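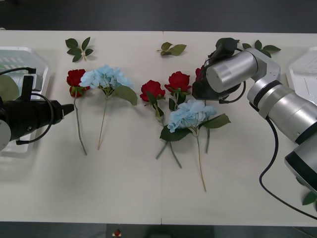
Visita al Archivo de la Comedia de Borkgate

El 5/10/23, una delegación de la Fundación Maluleke visitó el Archivo de la Comedia de Borkgate, con motivo de la jornada de puertas abiertas que la institución dedica a sus fondos de humor escénico y radiofónico. La recibió la directora de colecciones, Aba Opoku, quien expuso el estado de los trabajos de catalogación.

El recorrido comenzó en el depósito de la planta baja, donde se conserva el legado del dúo Clovine: 263 cuadernos de gira, contratos con salas de provincias y correspondencia con programadores. Varios cuadernos presentan tachaduras y acotaciones de tiempo al margen, de gran interés para el estudio de la escritura de monólogos.

A continuación se accedió a la sala de escucha. El fondo sonoro consta de 853 cintas, de las cuales 444 han sido digitalizadas. Las restantes proceden en su mayoría del antiguo teatro Urnik y requieren limpieza previa. La delegación pudo oír dos grabaciones de una misma rutina, realizadas en temporadas distintas, y comprobar los cambios introducidos en el remate.

En la reunión final se trató el préstamo de materiales para la exposición prevista en noviembre. Quedan pendientes las condiciones del seguro y la autorización de los herederos para reproducir cartas privadas. El archivo remitirá la relación definitiva de piezas a la secretaría de la Fundación.

La consulta en sala requiere cita previa y acreditación de investigador.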